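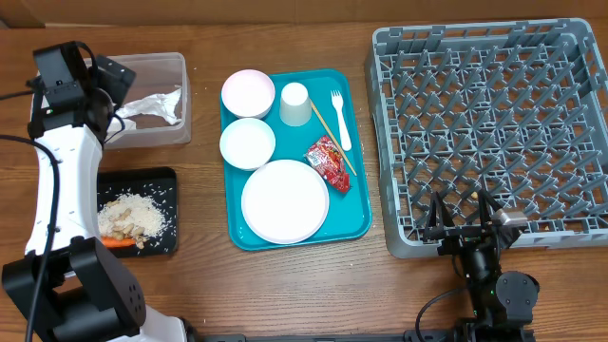

What is a home-built table-clearing robot?

A pair of small robot arms, fixed to a bench or kitchen table, that scrape plates, sort rubbish from crockery and stack the crockery in a rack, all more slowly than the person who built them would.

Overview

Table-clearing robots of the home-built sort belong to a wider family of hobby machines that take on household chores. Most use two arms, one for each side of the table, bolted to a shared rail so that the distance between them stays fixed. The usual division of labour gives one arm the waste and the other the dish rack, with the tray of dirty things in between. Arguments over which arm should fetch the fork have filled many pages of the Aklow forum, and remain open.

History

The type is generally traced to the Remum, a set of free plans drawn up by members of a shared workshop who had fallen out over the washing-up rota. The first Remum had a single arm and could lift a bowl, provided the bowl was where it had been the last time. A second arm was added in October of the same year. The rota was kept on as a precaution.

The Flornenik followed, with lighter links and a stiffer base. Its builders claimed a run of 50 trays without a breakage, a figure later found to include trays with nothing on them. The Kazemi variant, now the most widely copied, went back to the older base but put the cables on the outside of the arm, where they snag more often and can be mended in far less time.

Construction

Links are commonly printed in plastic and joined by bought-in motor modules, one to a joint. Each arm ends in a gripper with two fingers, which suits cups and chopsticks and is poorly suited to anything flat. Plates are the standing problem. A two-fingered gripper must take a plate by its rim, and a plate lying face up on a tray offers very little rim to take. Some builders glue rubber to the fingertips. Others tilt the plate with one arm and grab it with the other, a move that looks splendid when it works.

The rail deserves more care than it tends to get. A base that shifts by 2 millimetres will put the far end of the arm well out of place, and the owner will spend an evening blaming the software.

Training and testing

Few builders now write out each movement by hand. The common method is to steer the arms through the job many times, record the motions and let a program learn from them. The Kazemi notes suggest 2000 recordings for a full tray. Most people stop at 66, having run out of weekend.

Test trays are laid with plastic crockery, crumpled tissue and snack wrappers. Dry rice is a favourite stand-in for leftovers - it is cheap, it does not smell, and it will be found in the workshop for years. Wrappers are harder than they look, as no two crumple alike and the shiny ones confuse some depth sensors.

Reception

Opinion in the hobby is divided. Supporters point out that the same skills carry over to sorting laundry or tidying a bench. Critics reply that a dishwasher already exists, though it must be said that a dishwasher has never loaded itself. Wet crockery is still outside the scope of all three designs.

See also: Dish rack; Gripper (robotics); Shared workshop; Washing-up rota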